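# Handout 6: The sorting cell, or what a shop-built arm can and can't do
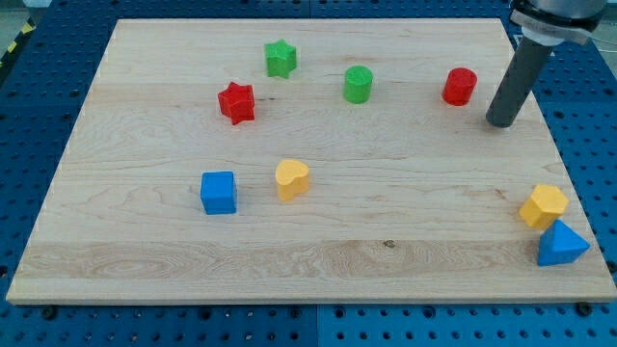 Kamala Panicker wrote to the list after Sunday's session that she didn't see the point of teaching shapes at all - if the arm can find one block, she argued, it can find any of them, and we should get on to something useful. I disagree, and most of tonight is about why.

## Check the claim first

Builders like to say their arm "knows" a star from a hexagon. Ask what was measured. Aravind Pillai's log from the Kimville shop has 47 tries in it, all with the lights up and the board bolted down. I'd call that a good start and no more. A star lying on its side was never tried. Neither was a star touching a cube.

## The work surface

- Use a board on a perforated table. The holes give you somewhere to fasten it.
- Bright blocks on pale wood are easy to pick out. Your own parts at home won't be so kind.
- Knots and dark streaks in the grain can fool a simple threshold. Test the bare board before you blame the code.
- Blocks that nearly touch may be read as one. Leave such a pair in the layout on purpose.

## Color or shape?

Two yellow blocks, a heart and a hexagon: a program that sorts by color alone will treat them the same and still look clever in a demo. Same with a red star and a red cylinder. Before you believe any score, swap the colors around and run it again.

## For next time

1. Write down, in one sentence, what would count as a failure.
2. Run 44 tries and keep every result, bad ones too.
3. Move the board slightly, fasten it again, and repeat without recalibrating.

Lakshmi Alva has the key to the tool cage. Bring your logs on paper.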